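Der Papierkorb

Der Papierkorb, regional auch Abfallkorb oder Mistkübel, ist ein kleines, meist offenes Behältnis zur Zwischenlagerung von Abfällen in Innenräumen. Vom Mülleimer unterscheidet ihn der Theorie nach der Inhalt: Der Papierkorb nimmt Papier auf, der Mülleimer den Rest. In der Praxis ist diese Grenze seit der Erfindung des Apfels nicht mehr zu halten. Der deutsche Sprachgebrauch behilft sich, indem er den Gegenstand im Arbeitszimmer Papierkorb nennt, in der Küche Mülleimer und im Wohnzimmer möglichst gar nicht.

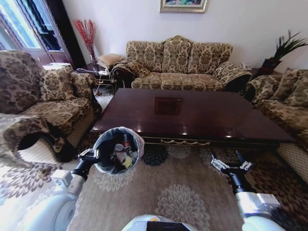 Artikel aus dem Bergmann-Lexikon des Haushalts
Text: Redaktion Wohnen und Hausrat
Stand: September

Begriff und Abgrenzung

Das Wort setzt sich aus Papier und Korb zusammen und beschreibt damit zwei Eigenschaften, von denen die meisten heutigen Exemplare keine besitzen. Geflochtene Körbe sind selten geworden; üblich sind Gefäße aus Kunststoff, Blech oder Drahtgitter. Auch der Inhalt hat sich verselbständigt. Getränkeflaschen, Verpackungen und Taschentücher gehören heute zum gewöhnlichen Füllgut, und mancher Papierkorb bekommt wochenlang kein Papier zu sehen.

Nicht zu verwechseln ist der Papierkorb mit dem gleichnamigen Symbol auf Computerbildschirmen. Dieses hat gegenüber dem Original den Vorteil, dass es nicht riecht, und den Nachteil, dass es noch seltener geleert wird.

Geschichte

Solange Papier teuer war, warf man es nicht weg. Beschriebene Bögen wurden gewendet, beschnitten, zu Tüten gedreht oder in Bucheinbände geklebt, und ein eigenes Möbel für Papierabfälle wäre so sinnvoll gewesen wie ein Eimer für Münzen. Erst mit der maschinellen Herstellung im 19. Jahrhundert wurde Papier billig genug, um sich darauf zu verschreiben. Der Papierkorb hielt zunächst Einzug in die Kontore und stand dort unter dem Schreibtisch, wo er dem Bein im Weg war. Diesen Platz hat er bis heute behauptet.

In die Wohnräume gelangte er auf dem Umweg über das Herrenzimmer. Ein Versandkatalog des Hauses Bergmann führte Körbe aus Weide mit Stoffbespannung, wahlweise mit Quaste. Die Quaste diente keinem erkennbaren Zweck und wurde laut Katalog besonders gern bestellt.

Der Papierkorb im Wohnzimmer

Das Wohnzimmer gilt in der Fachliteratur als schwieriges Terrain. Es ist der Raum, der dem Besuch gezeigt wird, und zugleich derjenige, in dem am ausdauerndsten gegessen wird. Die Zuständigkeit für den anfallenden Abfall liegt traditionell beim Couchtisch. Er ist zum Ablegen gedacht und wehrt sich nicht.
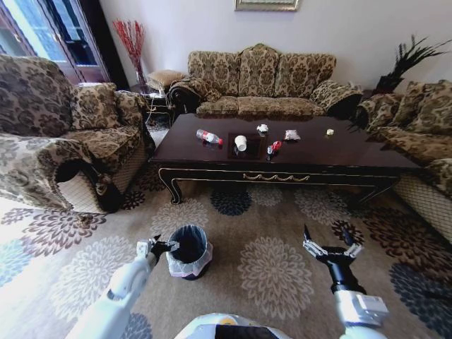 Redaktion Wohnen und Hausrat
Fachredaktion, Bergmann-Lexikon des Haushalts

Je repräsentativer der Tisch, desto auffälliger der Becher darauf. Dunkle, glänzende Tischplatten haben zudem die Eigenart, alles Abgestellte noch einmal zu spiegeln, sodass der Haushalt doppelt so unordentlich wirkt, wie er ist. Geschwungene Beine und goldfarbene Zierleisten mildern den Eindruck kaum.

Eine Erhebung der Zeitschrift Plostgate unter 300 Haushalten ergab, dass in der Mehrzahl der Wohnzimmer kein eigener Papierkorb vorhanden war. Als Begründung wurde meist angegeben, er störe die Einrichtung. Nach der Chipstüte auf der Sofalehne wurde nicht gefragt.

Bauformen

Die runde, nach oben leicht geweitete Form hat sich durchgesetzt, weil sie sich stapeln lässt und keine Ecken bildet, in denen Kaugummi überwintern kann. Eckige Modelle nutzen den Platz an der Wand besser aus und werden von Innenarchitekten bevorzugt, die sie nicht auswischen müssen. Handelsübliche Ausführungen für den Wohnbereich fassen selten mehr als 20 Liter. Größere Behälter gelten als Eingeständnis.

Schwingdeckel und Tretmechanik sind dem Papierkorb im engeren Sinne fremd. Der Hersteller Vomix brachte dennoch ein Modell mit gefedertem Klappdeckel auf den Markt, der sich bei leichtem Druck öffnen sollte und dies auch bei vorübergehenden Katzen tat. Das Modell wurde 2,377-mal verkauft, wie die Firma in ihrer aus dem Englischen übernommenen Schreibweise mitteilte, was unter deutschen Händlern kurzzeitig zu der Annahme führte, es habe sich um nicht ganz zweieinhalb Stück gehandelt.

Der Müllbeutel

Mit dem dünnen Kunststoffbeutel änderte sich der Charakter des Papierkorbs grundlegend. Aus dem Gefäß wurde ein Gestell. Der Beutel wird eingehängt und über den Rand geschlagen, wo er im Idealfall bleibt. Häufiger rutscht er beim ersten schwereren Gegenstand nach innen und muss von Hand geborgen werden. Gegenmittel sind Klemmringe, Gummibänder und ein Knoten im überschüssigen Stoff des Beutels, wobei der Knoten als unfein gilt und zuverlässig hält.

Strittig ist die Frage der Größe. Beutel werden nach Litern verkauft, Papierkörbe nach Aussehen. Zu kleine Beutel reißen am Rand, zu große hängen über und verleihen dem Behälter etwas Vorhangartiges. Auf der Rolle zu 100 Stück befindet sich erfahrungsgemäß kein passender.

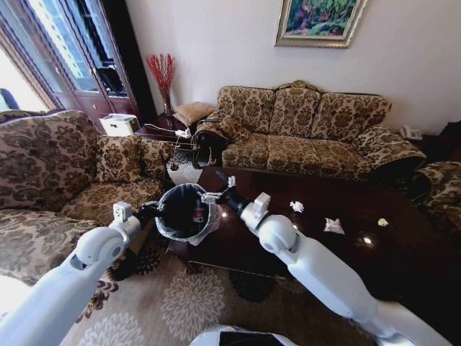
Kleiner runder Abfallbehälter mit über den Rand geschlagenem Beutel

Leerung

Die Leerung des Papierkorbs ist rechtlich nicht geregelt, abgesehen von Hausordnungen und stillschweigenden Übereinkünften, die sich im Streitfall als zu still erweisen. Verbreitet ist das Verfahren des Nachdrückens, bei dem der Inhalt mit der flachen Hand verdichtet wird und der nächste Benutzer vor derselben Entscheidung steht. Im englischen Skellosthorpe soll sich der Dienstag als fester Leerungstag eingebürgert haben. Der Mittwoch ist dort entsprechend der Tag, an dem man sich daran erinnert.

Wo getrennt gesammelt wird, muss der Inhalt vor dem Gang zur Tonne sortiert werden. Pfandflaschen gehören ohnehin nicht hinein, werden aber regelmäßig darin gefunden – vor allem von denen, die sie nicht hineingeworfen haben. Benutzte Papiertaschentücher zählen trotz ihres Namens nicht zum Altpapier und kommen in den Restmüll.

Wurftechnik

Der Abstand zwischen Sitzmöbel und Papierkorb wird selten zu Fuß überwunden. Zerknülltes Papier fliegt besser, je fester es geballt ist; Bonbonpapier fliegt überhaupt nicht. Ein Fehlwurf verpflichtet nach herrschender Auffassung zum Aufheben, nach verbreiteter Übung jedoch erst beim nächsten Aufstehen aus anderem Anlass.

Siehe auch: Abfalltrennung, Aschenbecher, Couchtisch, Mülltonne, Schirmständer (Fehlnutzung)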